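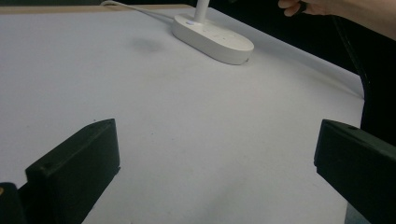 Leuchtmittelwechsel entfällt, LED fest verbaut. Damit ist die Frage von gestern Abend beantwortet, und ich kann zum Rest kommen: Schreibtischleuchte, weiß, Fuß oval und länglich, dünner zylindrischer Stiel. Marke Wistetti, Modell laut Typenschild 691. Gebraucht übernommen, zusammen mit dem Tisch.

Der Fuß ist der interessante Teil. Fast alle Leuchten dieser Preisklasse haben eine runde Scheibe, die hinten unter dem Monitor verschwindet und vorne Platz frisst. Ein länglicher Fuß lässt sich drehen. Quer zur Tischkante braucht er viel Tiefe, parallel zur Kante fast keine. Schräg ist ein Kompromiss, mit dem ich zurzeit arbeite.

Der Stiel sitzt am einen Ende des Fußes, also außermittig. Folge: Die Standfestigkeit hängt davon ab, wohin der Kopf zeigt. Über die lange Seite des Fußes geschwenkt steht die Leuchte gut. In die Gegenrichtung kippelt sie, sobald man das Kabel mit dem Ärmel erwischt.

Neben dem Stiel sitzt oben auf dem Fuß eine kleine Anzeige-LED, bläulich-weiß. Bei eingeschaltetem Licht fällt sie nicht auf. Nachts im selben Zimmer schon. Ein Stück Gewebeband wäre die schnelle Lösung, aber auf glattem weißem Kunststoff sieht jeder Klebstoffrest nach drei Monaten grau aus. Die Leuchte hängt deshalb jetzt an der schaltbaren Leiste.

Zur Unterlage, weil das beim letzten Mal mehrere gefragt haben: weiß und matt. Der Tisch darunter ist holzfarben, davon sieht man hinten noch einen Streifen. Glänzende Unterlagen habe ich zwei durchprobiert. Auf beiden spiegelt sich der Leuchtenkopf genau dort, wo man schreibt.

Nachteil von mattem Weiß: Man sieht alles. Kleine dunkle Punkte, Bleistiftabrieb, Staub. Einen grauen Schleier links vom Fuß kann man dann noch beliebig lange für einen Schatten halten. Test: Leuchte verschieben. Bleibt er liegen, ist es Schmutz.

Radiergummi hilft bei Graphit. Bei Handfett hilft er nicht, da verteilt er nur. Weiche Knete zuerst tupfen, dann erst reiben, und zwar immer in eine Richtung. Feucht wischen nur, wenn das Material beschichtet ist. Bei unbeschichteter Pappe quillt die Oberfläche auf, und die Stelle nimmt danach doppelt so viel Dreck an.

Jetzt Kabel. Das Netzkabel der Leuchte ist weiß und dünn und läuft in einem flachen Bogen an der hinteren Kante entlang zum Fuß. Auf weißem Grund verschwindet es fast. Optisch angenehm, praktisch eine Falle: Man stellt Dinge darauf ab, ohne es zu merken.

Mein Vorgehen: helle Kabel hinten auf der Platte, dunkle Kabel seitlich über die Kante nach unten. Zwei Farben, zwei Wege. Wenn ich unter dem Tisch im Halbdunkel nach etwas greife, weiß ich wenigstens, dass Weiß Licht ist und Schwarz alles andere.

Schwarze Kabel führe ich rechts. Grund ist die Lage der Steckdose, mit Händigkeit hat das nichts zu tun. Wer die Dose links hat, spiegelt das Ganze und muss dann darauf achten, dass sich Leuchtenkabel und Gerätekabel hinten nicht kreuzen. Kreuzungen sind der Anfang von jedem Knäuel.

Biegeradius: Ich lasse an jeder Kante eine Fingerbreite Luft. Ein Kabel, das stramm über eine scharfe Tischkante gezogen wird, bricht irgendwann innen, und man sucht den Fehler dann am Netzteil. Bei der Vorgängerleuchte habe ich genau das gemacht und ein tadelloses Netzteil ersetzt.

Länge des schwarzen Kabels: 300 cm. Zu lang für meinen Tisch. Den Überschuss wickle ich nicht eng auf, ich lege ihn in liegenden Achten in die Kabelwanne von Modia. Die Wanne hängt an der Unterseite, zwei Klemmen, keine Schrauben. Für Platten bis 44 mm, meine ist dünner, da kommt ein Filzstreifen dazwischen.

Nachtrag zur Wanne: Die Klemmen hinterlassen auf der Plattenoberseite eine Druckstelle, wenn man sie ohne Zwischenlage anzieht. Unter der Unterlage sieht man das nicht. Wer ohne Unterlage arbeitet, sollte es vorher wissen.

Aurora Tavares hat unter dem vorletzten Beitrag gefragt, ob man den Fuß mit Klebepads fixieren soll. Ich würde es lassen. Auf Papier oder Pappe reißt beim Ablösen die Deckschicht mit. Wenn die Leuchte rutscht, ist meistens Staub unter dem Fuß. Einmal abwischen, dann hält sie wieder.

Bei der Gelegenheit auch die Naht am unteren Rand des Fußes reinigen. Die ist etwas dunkler als der Rest und sammelt zusätzlich, was von der Platte hochkommt. Holzspieß, kein Metall. Trocken, bei gezogenem Stecker.

Noch zur Position, für Leute, die zeichnen: Licht von links für Rechtshänder ist bekannt. Weniger bekannt ist, dass die Höhe mehr ausmacht als die Seite. Ein tief gestellter Kopf zeichnet jede Papierfaser und jedes Staubkorn nach. Zum Kontrollieren der Unterlage gut, zum Arbeiten anstrengend.

Ersatzteile: Das Netzteil gibt es einzeln, Bestellnummer endet auf 3519. Die ersten Stellen sind auf meinem Aufkleber abgerieben. Falls jemand die gleiche Leuchte hat, bitte den Aufkleber abschreiben und hier drunter setzen.

Offen ist noch die Frage, ob ich die Unterlage bis zur hinteren Kante verlängere. Spricht dafür: kein Absatz, an dem Stifte hängen bleiben. Spricht dagegen: Der sichtbare Streifen Tisch ist die einzige Stelle, an der ich eine Tasse abstelle.

Die Rolle mit dem nächsten Bogen steht seit Oktober im Flur. Ich messe morgen früh nach und schreibe die Maße dazu.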